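Newsletter > Lab Notes > Gravia project

2020-08-10
By Efa Ruddock

So the Gravia count stands at 1297 demonstrations as I type this, and we want 2000 before the end of August. I know, I know, I said we'd be done by now! Picking up a sponge over and over with a hand-held gripper sounds like the easiest job in the building until you've done 80 of them before lunch and your thumb has opinions.

The tool itself is simple. You squeeze, the two fingers close, and the camera on top gets everything the learner will get later on. The green pads do most of the real work, and they take a beating (the right one is peeling along its top edge, and there's a bit of thread hanging off the left). I try to open the fingers wide at the start of every run so the learner sees the same beginning each time, whatever comes next.

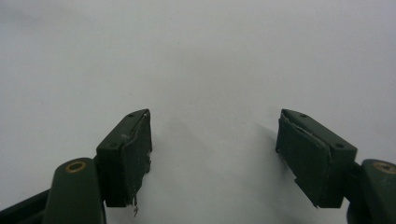
Daniyal Khattak thinks I'm too fussy about those tidy starts. He'd like half of the remaining runs to begin from odd angles, with the fingers partly shut, and he says the model we trained on the Dirstead set fell apart the moment anyone held the tool a little crooked. Fair point, and I've given in on 214 of them.

If you're over at Stosby and have a free hour, come do a batch! Bring small soft things, we're sick of the sponge. Sign-up sheet is on the door.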